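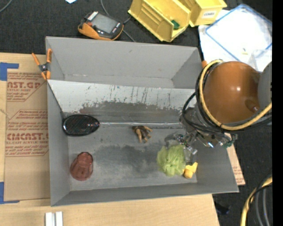
gniven55
Every September my mother-in-law swears by that Clivness spray for restoring old metal, and I still don't buy it. The label says it "renews worn surfaces." Renews how? Scuffed gray metal with dark cloudy stains, like the floor of that bin, is metal with the finish rubbed down. You can't spray a finish back on for the price of lunch.

kulap_n
It worked on my sink. Two coats, looked great.

gniven55
For how long though? Oil makes anything look great for a week.

Panya S
Brandier sells pretty much the same stuff for less. I'd guess it's mineral oil plus a lemon smell.

kulap_n
You'd guess – so you haven't tried it?

Panya S
I tried Brandier on a grill lid. Shiny until the first rain, then back to ugly. The ragged dark patches didn't budge.

surachet75
Their page claims 3,713 happy customers. Who asked them? I'd use dish soap and a soft pad, dry it well and live with the scratches.

kulap_n
Fine, but my sink still looks good and it's been more than 2 months.

gniven55
Post it again next spring and I'll believe you.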